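Print | E-mail

What did we buy? Air cleaners in public buildings after the pandemic
Speaker notes, Prys Ruddock
Drillham, 4 May 2025

Slides are thin on purpose. Talk from these and don't read out the headings.

Opening

Thank Emerson for the invitation. Say up front that I have nothing to sell and that I'm not against clean air. I wore the mask and I got the shots. I sat in my car for my mother's birthday while she waved from the porch. My complaint tonight is a narrow one. In the second winter a lot of public buildings bought machines that were supposed to take the virus out of the air, and very few of the people who signed the checks can tell you today what the machines did.

Ask for hands: who works in a building with one of these units? Keep the hand up if you know when the filter was last changed. (Wait. Let them look at each other.)

How the sale went

The Wynne library got its units in September of that year. I have the paperwork because I asked for it. The order was for the Prastasell, sold by Wena, and the key claim in the brochure was that one unit could "treat" a room of 800 square feet. I want to spend a minute on that word. Treat how? Over what length of time, and with the fan on which setting? The brochure doesn't say. There is a footnote that sends you to a lab report, and the lab report was available on request. I requested it. It took three e-mails.

When it came, the test had been run in a sealed chamber far smaller than any reading room, with no doors opening and no people in it. The machine did well in there. I would expect a box fan with a decent filter taped to it to do well in there too.

Pause here. Someone will say "but surely it's better than nothing." Take that seriously, it's a fair point. A filter with air going through it does catch particles, and that part is plain physics. My question is how much air, compared with opening two windows or turning up the system that's already in the ceiling. For the reading room no one had worked that out before the order went in, and as far as I can find no one has worked it out since.

Noise

This gets a laugh but it matters more than anything in the lab report. The good numbers are all for the highest fan setting. On the highest setting the Prastasell sounds like a hair dryer in the next room. So staff turn it down. Of course they do, they have to answer the phone. Every unit I saw in Wynne was on low, and one was on with its intake flat against a bookcase.

So whatever the chamber test showed, it was a test of a machine that wasn't being run in the building. I asked Wena if they had figures for the low setting. They sent me the brochure again.

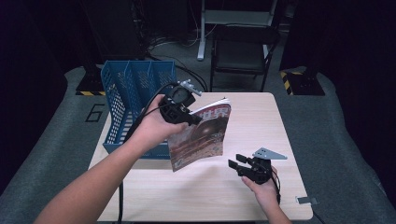

Filters come next, and after that the money, and I should be a third of the way through my time by the end of it. If I'm running over, drop the filters down to one line and go straight to cost.

The manual calls for a new filter every six months. The order from Wynne covered the units and one spare filter each. After that it was up to the building's regular budget, and there was no line for it. When I visited, the light that means "replace" was lit on most of them. One had a piece of masking tape over the light. I don't blame the person with the tape. They'd been handed a blinking appliance and no money.

Cost

Go slowly, people write this down. A replacement filter set is $300. Multiply it out across a building with seven units, twice a year, and you get $4,200, every year, for as long as you keep them on. For a small library that's a real piece of the book budget. It might still be worth it! I'm open to that. But a yearly cost like that ought to come with a yearly look at what it gets you, and I haven't found one.

The emergency money paid for the purchase only. That's how emergency money tends to work, and I don't think anyone was being crooked. It was winter, people were scared, the grant had a deadline, and here was a thing you could point to. I'd probably have signed too.

What people tell me

"Fewer of us got sick after they came in." I hear this a lot. Maybe so. The units also came in at the same time as shots, shorter opening hours, half the chairs taken out and a good many people staying home. I don't know how you pull one cause out of that pile from memory, and I'd be wary of anyone who says they can.

"The air feels fresher." Some of that is the fan. Moving air feels fresher whether or not it's clean.

Emerson Dantas will make the other case after the break, and he'll make it well. He thinks I ask for a standard of proof that no small building could ever meet. My answer, if he brings it up: I'm asking for a cheap carbon dioxide meter on a shelf and a person who writes down the number. The meter won't show you virus, and it won't show what the filter is doing either, since filters don't remove the gas. It does give you an idea of whether outside air is getting in, and that's the part most of these rooms never checked. (Say this clearly. Last time somebody went home thinking the meter tests the filter.)

If you have units already

Don't throw them out. Find the manual. Pull them away from walls and furniture. Find out who changes the filter and put that person's name on the unit. Run it as high as people will stand, and if they won't stand anything above low, look up what low does, or ask the seller and keep asking.

If someone wants to sell you more, ask for the clean air delivery rate at each fan setting, in writing, and the noise at each setting beside it. Ask for the price of filters over five years. If the answer is a brochure, you've got your answer.

Questions

Likely ones: ultraviolet lamps (different talk, I haven't done the reading – say so). Schools (I only looked at libraries and one town office). Whether I've been threatened by Wena (no, they've been polite and slow).

Leave the Wynne paperwork on the side table for anyone who wants to check my sums. Bring the folder home this time.

Print this page
E-mail this page to a friend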